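Sewing & Mending > Fabric Care > Dark fabric that won't lie flat

pellhook
Posted Tuesday, 8:14 pm
Bought 4 yards of charcoal ribbed knit from the Szalai outlet for sleeves and a couple of long covers. After one wash it bunches into thick folds and stays that way. Is this the fabric or is it me? Dryer was on medium.

tuckandturn
It's the dryer. Ribbed knits go in cold and dry flat. Steam it from the back, don't press down, and let it sit overnight.

Skanard_fan
Disagree. I've had two cuts of Szalai rib and both did this before they ever saw water. They wind it too tight on the bolt. Skanard costs more but it hangs straight.

tuckandturn
Skanard is half polyester, of course it hangs straight. It also pills by June.

Skanard_fan
Mine hasn't.

mossbobbin
What are you cutting it into? If it's a tube, bunching is normal. You have more length than you need and it has to go somewhere. I take an inch off and try it on again before I hem.

pellhook
Tubes, yes. Wide at the top and narrower at the bottom. I added length on purpose so they wouldn't ride up.

mossbobbin
Then that's your answer — too long. Take it in at the narrow end last.

gray_selvage
I'd keep the length. A gathered sleeve moves better than a tight one. What weight is it? I use Cloltex at 210 gsm and the folds are soft. Anything heavier stacks up like a sock.

pellhook
Label just says Skokano mill, no weight.

Skanard_fan
So it isn't even Szalai fabric, they only resell it.

tuckandturn
Weigh a square and work it out. And please wash a scrap first next time. I have made 500 posts here and I think half of them say that.

gray_selvage
Half of mine say don't cut until you've seen it on. Can you post what it looks like now? Hard to tell tight from heavy without seeing the folds.

pellhook
Picture is below. It gets smoother toward the narrow part, the bunching is all higher up. I haven't trimmed anything yet.

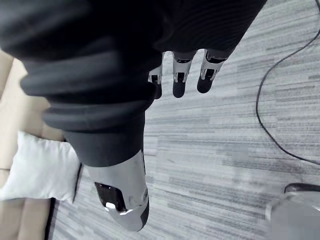

Charcoal fabric, folds at the top, striped carpet behind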